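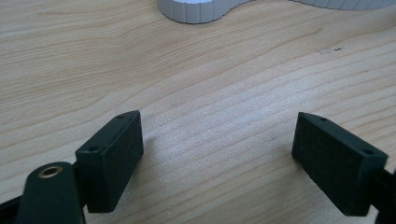 The hand-held gripper with its two finger pads open over a tabletop.

Frequently asked questions: Vana hand-held gripper kit

General

What is the Vana kit?
It is a hand-held gripper with two fingers and a camera mount. You hold it, squeeze the trigger, and do ordinary tasks with it while the camera records. The recordings can then be used to train a robot arm that carries the same fingers. The kit is sold by Potgieter and assembled at our workshop in Tosthorpe.

Do I need a robot arm to use it?
No. Many buyers record first and pick an arm later. If you already have one, check the adapter list on the order page before you buy. The adapter plate is sold separately.

What comes in the box?
The assembled gripper body, 2 finger pads fitted, a spare set of pads, the camera bracket, a charging cable, a bag of screws, and a hex key. The camera is included only with the full kit. The basic kit has the bracket and no camera.

Can I buy only the printed parts?
Yes. The parts-only option has all the printed pieces with the threaded inserts already pressed in. You supply the screws, the trigger spring, and your own electronics. The parts list is on the download page.

Fingers and pads

What color are the parts?
Dark green. They are matte, and in a dim room they can look close to black. We do not offer other colors at the moment. We tried a light gray run early on and dropped it - it threw reflections back at the lens under ceiling lights.

How are the pads attached?
Each pad has two small screw holes along its top edge. Undo both screws, lift the pad away from the arm, and set the new one in its place. Start both screws by hand before tightening either one.

How tight should the screws be?
Snug. The arms have brass inserts and will stand up to many changes, but the pads are plastic and the holes can crack if you lean on the key. If a pad still moves when the screws are snug, take it off and look for grit behind it.

Are the pads smooth or rubber-faced?
The standard pads are flat plastic with a fine texture. They are fine for cups, boxes, blocks, and most kitchen items. For glass or anything glossy, order the soft covers, which pull on over the standard pads. Do not glue anything to the pad face. It changes the closing distance and you will have to calibrate again.

Can I print my own pads?
Yes, the pad file is free to download. Keep the hole spacing as drawn. Homemade pads are not covered by the warranty, but using them does not cancel the warranty on the rest of the gripper.

How long do pads last?
We test one pair from each batch to 2000 closing cycles on a hard block and check the faces and screw holes afterward. Real life varies with what you pick up. Change them when the inner face has a visible groove or when the two pads no longer meet evenly.

Recording

What kind of table should I use?
Any steady one. A plain wooden tabletop works well, and some grain in the wood helps the tracking software follow the motion of the camera. Glass tables and mirror-finish steel cause the most trouble. A soft bright patch from an overhead light is usually fine. If the patch is fully white in the preview, move the lamp or turn it down.

Do I have to clear everything off the table?
No, but take away things you don't want the robot to learn around. Crumbs and small specks do no harm.

Should the fingers show in the picture?
Yes. Both pads should be visible near the bottom of the preview when the gripper is fully open, one on each side. It does not matter if part of an arm is out of view. If you can see only one pad, loosen the camera bracket, center it, and tighten it again.

How do I calibrate?
Open the gripper all the way, then close it all the way, slowly, five times. The app saves the result and shows a green check. Do this at the start of each day and after any pad change.

How many recordings do I need?
It depends on the task. Our own cup-placing demo used 511 recordings made over several sessions by different people. A simple push or a single pick can take far fewer. Tasks with two steps or with cloth take more. We suggest you make a small batch, train on it, and see where it fails before you record the rest.

What happens if I drop an object partway through?
Stop the recording and mark it as failed. Do not delete it. The app keeps failed runs in a separate folder and leaves them out of training unless you choose otherwise.

Where are the recordings stored?
On your own computer. The kit does not need an account and does not upload anything. If you ask for help with a bad recording, we will send you a link where you can drop off the one file.

Orders and returns

How long does delivery take?
Assembled kits ship within two weeks. Parts-only orders usually go out sooner. Orders placed on a Saturday are handled on the next working day.

Can I try one first?
There is a demo bench at our Parkham showroom, with a gripper and a matching arm set up. Please book ahead. We also lend kits to schools for up to a month; the school pays return shipping.

What is the return policy?
Unused kits can be sent back within 30 days. If you have used the gripper but it is clean and complete, we will take it back less a restocking fee. Soft covers cannot be returned once opened.

My gripper has a serial number below 1563. Is anything different?
Yes, the trigger spring. Earlier units have a stiffer one that can tire your hand in long sessions. The newer spring fits the older body, and we will mail you one free of charge. Send us the serial number, which is on the underside of the handle, and your mailing address.

Do you repair grippers that are out of warranty?
Yes. Use the repair form and attach a photo of the damage. We will reply with a price before you send anything in. Please remove the camera first and keep it with you.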